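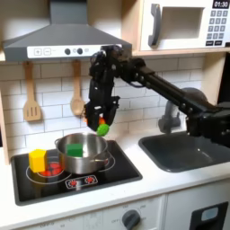
Milagros Sotomayor wrote in asking whether the winter boat to Torus was really happening or whether she'd been fooled again, and could I please find out before she booked a flight. Well, Milagros, I called and I asked and yes, it's happening. Breathnach put the winter timetable up on 18th September, and for the first time the Punport to Torus ferry will keep going after the summer people have gone home!

If you've never done the crossing, the old setup was simple and a little sad. The boat ran from spring until the first week of fall, then it got tied up in Punport and that was it for visitors. Anyone who wanted to reach the island in the cold months had to hitch a ride on the supply boat, which takes freight first and people if there's room on the bench. I did it once. I sat next to a stack of roofing felt for the whole trip and got off smelling like a driveway.

The new schedule starts in November. There will be two sailings a day in each direction, one in the morning and one late in the afternoon, and the company is using the smaller of its boats, the one with 119 seats. A round trip costs $46. That's the same as the summer fare, and I'll admit I had braced for more. Kids under 12 ride free if they're with an adult, and bikes go on for nothing until the spring timetable comes back in.

Dogs are allowed, on deck or in the back cabin. I asked about cats too (a reader always wants to know about cats) and the answer was yes, in a carrier.

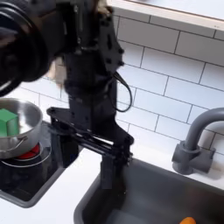 A robotic arm reaches down toward the sink.

Now, the booking part, where a few of you are going to get annoyed with me for bringing bad news. You can't just walk up to the window in Punport anymore, at least not in winter. The ticket office will be shut and everything goes through Privent, the booking site the company moved to this summer. You pick your sailing, you pay, and you get a code on your phone that they scan at the gangway. If you don't have a smartphone you can print the code at home, and if you don't have a printer you can call the Breathnach office during business hours and they'll put your name on a paper list. I tried the phone line twice. The first time I gave up after a long stretch of pan flute music, and the second time a very nice woman answered right away and fixed me up.

My own test booking on the site went fine except for one thing. It wanted to sell me a return for the same day, and you have to hunt around for the little menu where you change it. So if you're planning to stay over, check the return date before you hit pay! Changes are free up to the evening before you sail. After that you lose the fare, although if the company cancels on account of weather you can choose between your money back and a seat on the next boat that runs.

And weather is going to be the big question. Dagim Woldegiorgis has been taking the supply boat out to Torus every winter for years, and when I asked him what he thought of the new timetable he laughed pretty hard. "The morning one, sure," he told me. "The afternoon one, bring a toothbrush." What he means is that the wind tends to get up after lunch out there, and the channel by the north marker can turn nasty in no time. Breathnach says it will post the decision on each afternoon sailing by noon. I'd want it a bit earlier myself, and I told them so. They said they'd think about it.

On the island people seem pleased, mostly. Benito and Bonifacio Alcaraz, the brothers with the guesthouse up the hill from the landing, are going to stay open right through for the first time. They've got the heating sorted in the upstairs rooms, and Bonifacio was very proud of the new storm windows and described all of them to me, one after another, over the phone. Benito is a touch more careful. He likes the extra business but he worries about day-trippers coming over in January, finding both cafes shut and the museum locked, and going home to write mean reviews. 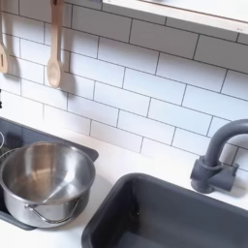

He has a point, so let me be plain about what you will and won't find out there in winter. The bakery opens in the mornings only. The store by the landing keeps its hours but the shelves get thin toward the end of the week, before the supply boat comes. The lighthouse stays closed to visitors until spring. The bar is open when the lights are on, and you can see the lights from the boat, so you'll know before you step off. The bus doesn't run at all, so you're walking, or you're on that free bike.

What you do get is the walking itself, and for me that's plenty. The shore path goes all the way out to the western point, and in winter there's hardly anybody on it. The seals come in close on the lee side. I spent a whole afternoon last year sitting on a rock with a thermos, watching them squabble over a ledge that didn't look big enough for half of them, and I'd have stayed longer if my feet hadn't gone numb. Bring proper boots. The section after the second gate is mud from end to end and the boards they laid down are slippery as soap.

Maximiliano Campos, who handles the timetable at Breathnach, told me the plan is to run it this way for one winter and then look at the numbers. He wouldn't tell me what number they need (I asked three different ways and got the same friendly answer each time). He did say the morning boat matters most to them. There are islanders who work or have appointments on the mainland, and up to now they've had to plan their lives around freight. If the afternoon boat turns out to be empty week after week, they could cut it and keep the morning one going both ways with a longer stop on the Punport side.

There had also been talk of a late boat once a week so that islanders could come over for a movie and dinner. That's off for now. It comes down to crew hours, and Campos was pretty clear that they'd need to hire before they could do it. A shame, I thought. I'd been looking forward to bumping into Torus people at the pizza place. 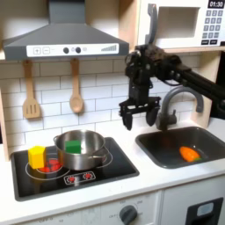
Parking is the other thing you've been asking me about. The big lot by the Punport terminal is free in winter, same as always, but the lower end floods on the highest tides and there's no sign telling you so. Park up by the fence. The short-stay spaces in front of the building are still short-stay, and yes, they still ticket, even with the office closed. A friend of mine found that out last spring and I'm still hearing about it.

If you're coming by train, the morning boat lines up nicely with the early service and you'll have time for coffee at the kiosk. The afternoon one doesn't line up with anything. You'll have a long wait in the terminal, which is heated but has exactly one working outlet, behind the vending machine. I mentioned the train problem to the company as well and was told the timetable was set with the tides in mind and can't shift much in either direction.

Tickets for the first month are on sale already, and later dates will be added a month at a time. I've booked myself on the second morning, one night at the Alcaraz place, back the next day if the wind lets me. Milagros is coming the week after, and she's promised to let me know how the pan flute people treat her.

If any of you get on the very first sailing, drop me a line and tell me how full it was. And if you know whether the path past the western point got fixed after the landslip, please write in about that too, I've had two different answers from two people who both swear they were there last week.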